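Lists > Dolledthorpe Allotment and Seed Swap > Archive > Growing

Search this list Go Advanced

24 May 2025
Posted by Olga Vieira

Re: Beans up the north fence, and which ones?

Wichai Nilsuwan wrote:

> I've got the long strip by the north fence this year and I'd like to
> fill it with climbing beans, mostly for drying. Last year I grew
> runners and we got sick of them by the end of the summer. Is it too
> late to sow now? And does anybody have seed to spare? I can offer
> leeks in return, I have far too many leeks.
>
> Wichai, plot by the water tank

Wichai, it's not too late at all! I sowed mine in the first week of June last year and they caught up with everybody else's (the early ones had sulked in that cold spell anyway, and half of Nantana's got eaten). If your soil is warm enough to sit on, go for it.

For drying I'd say borlotti every time. They're lovely to look at, they shell easily, and they make the best soup you'll ever eat in January. Go for a climbing kind, not the dwarf sort, or you'll spend the autumn picking slugs off the bottom pods. I've also got a little brown bean that came to me from Sakda Bunnag with no name, only "Cadero" written on the envelope, so Cadero is what I call it. It's a smaller bean and a bit slower, but it holds its shape in a stew and it tastes almost like chestnuts. I can't praise it enough! I had 656 dry beans off one short row last year. Yes, I counted them, it was raining and I was happy.

Put three seeds to a pole and take out the weakest once they've got going. I soak mine for a few hours first, though Duangjai Srisuk never does and hers come up just as well, so please yourself. Water the trench the night before, then leave them alone until you see green. Mine rotted the year I kept fussing with the can.

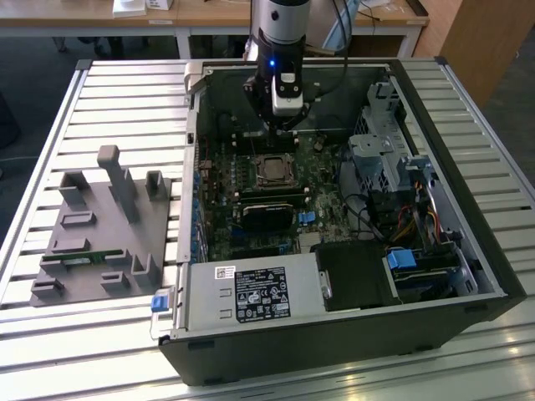 The north fence does get the wind, so I'd go for proper stout poles and tie them across the top as well as at the crossing points. A row of beans in full leaf is like a sail. I lost the lot one August, all lying flat across the path with the flowers still on, and I could have cried. If you can get hazel, use hazel, the beans grip it so much better than they do bamboo.

Then the hard part, leaving them be! For drying you want the pods papery and rattling on the plant. If it turns wet in the autumn, pull the whole plants up and hang them upside down in the shed, they'll finish off nicely in there. Once they're shelled, spread them on trays for a couple of weeks before they go in jars. Bite one if you're not sure. If your tooth leaves a dent, they need longer.

I keep back the best seed from the middle of the row and don't eat a single one of those, however hungry I am.

I've plenty of borlotti and a small bag of Cadero to spare, and I'll leave both in the seed tin for you with your name on. And yes please to leeks, as many as you can carry. Does anyone else want Cadero? There's enough for two more people if you only want a short row, and all I ask is that you save some and pass them on.

Olga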